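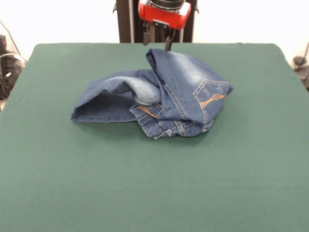 Blue denim jeans on green felt.

Clokbridge Baseball Club: Care of Kit at Home

Reviewed 2024-08-30 by Marta Shevchuk, Equipment Officer

Players are responsible for the washing and storage of all kit issued to them during the season. The following guidance applies to the senior, junior and women's sides. It replaces the sheet previously handed out with the Fukgate trousers.

Washing shirts and trousers

Brush off dry dirt before the garment goes near water. Infield clay should be left to dry completely, then beaten out of doors and brushed with a stiff nail brush. Rinse from the back of the cloth under a cold tap until the water runs clear.

For clay that remains, work a little washing-up liquid into the mark and leave it for 10 minutes. Grass marks respond better to white vinegar mixed with an equal amount of cold water. Blood must be treated with cold water only. Chlorine bleach is not to be used on any club garment, including the plain white trousers, as it yellows the knee panels and weakens the piping.

Close all zips, unfasten belts and turn shirts inside out. Wash at 30 degrees with a spin of no more than 1000.

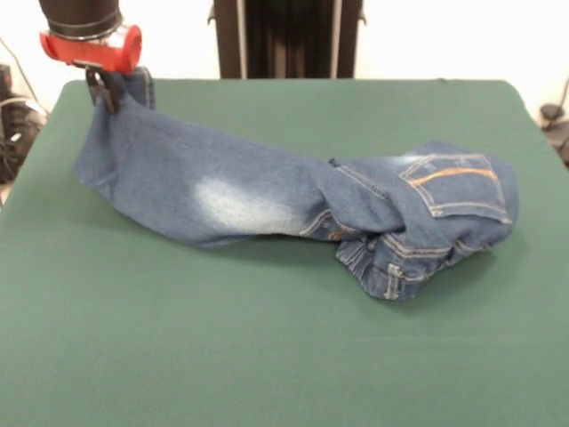
Do not use fabric conditioner on undershirts or socks. Dark items, whether club training tops or a player's own clothes, should be washed apart from the home whites. Shirts are to be dried on a hanger in the shade. The numbers on the back are heat-pressed and must not be ironed directly; a clean tea towel may be laid over them and a cool iron used.

Caps

Caps should not be put in the washing machine or the dishwasher. Sponge the sweatband with warm water and a few drops of mild shampoo, rinse with a clean cloth and dry the cap over an upturned bowl of a suitable size.

Gloves

Wipe the glove with a barely damp cloth after each game and allow it to dry at room temperature, away from radiators. A thin coat of leather conditioner twice a season is sufficient. Members who use Jalico paste should apply it with a cloth and keep it off the laces. Store the glove with a ball in the pocket, secured with a wide elastic band.

Bats

Wooden bats should be kept upright in a dry cupboard. Pine tar may be lifted from the handle with a little rubbing alcohol on a rag. Any bat showing a crack is to be withdrawn from use and handed in.

Winter storage

Kit on loan must be returned clean to the Sosa Road store by the end of November. Items kept at home should be folded into a cotton bag. Sealed plastic is unsuitable for leather.

Replacement buttons and belt loops are available from the store on training evenings. Please quote the garment number written inside the collar or waistband.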